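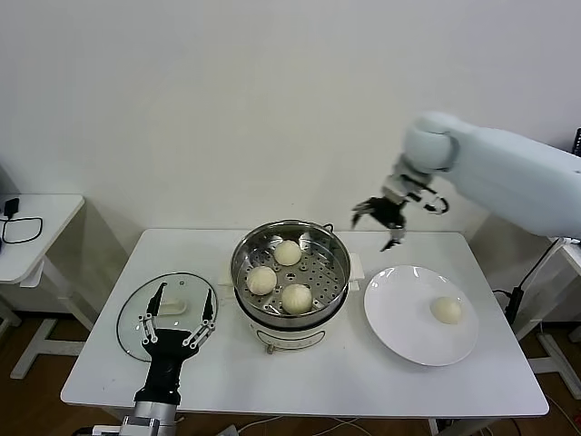

Sarnetti mentions at the end of the last steamer thread that buns should come out the moment the light goes off, and I have been trying to follow that advice with mixed results. Half of mine go flat and wrinkly on top when I take the lid off, and the ones at the bottom of the basket stick and tear.

I buy the frozen plain ones, 400 g to the bag, and cook them in an electric steamer with a metal basket over a white base. I fill the water to the line, put the buns straight on the holes and leave it until it clicks off. Can anyone tell me what I should change?

Posted by Koretville 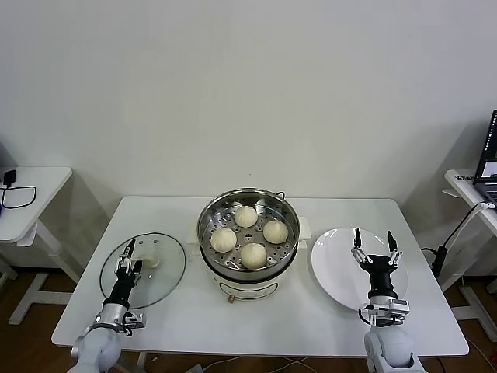 How far apart should they be? Leave a finger's width all round, more if they are raw dough, as those swell a good deal.

The wrinkling is nearly always the lid. Switch off, leave the lid on for three minutes with one edge propped up on a chopstick, then lift it away from you. If you whip it off straight away the cold air hits the buns and they sink. Also tip the lid sideways as you lift so the drips run off into the sink. I put mine flat on the table afterwards and wipe it before the next lot.

For sticking, cut squares of baking paper a bit bigger than the base of each bun. Some people oil the metal instead. I tried it and had to scrub every hole with a brush, so I went back to paper.

Sitompul 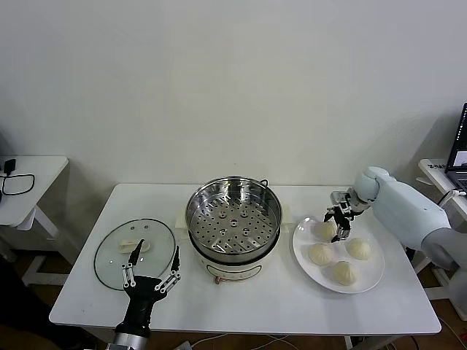

Posted by Darmawan Subramaniam on December 15, 2022 | 142 posts

Agree with the paper. Cabbage leaf does the job too if you have run out.

I would look at the water as well. Full to the line is too much for one layer of buns on my steamer, because it boils up through the tray and the bottoms go soggy, and soggy bottoms tear. Mine takes 400 ml when full and I use 176 ml for a single layer from frozen. Yours will be different, so start at half and see how much is left at the end – there should be a little, never none.

Move them on to a plate while they are still hot, and keep them in one layer. A wide plate is best. If they touch while they cool the skins stick together and you are back to torn buns.
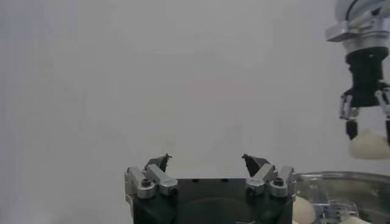 Bun, lifted out

Lodilden

just microwave them with a wet kitchen towel over the top, 40 seconds, never had one stick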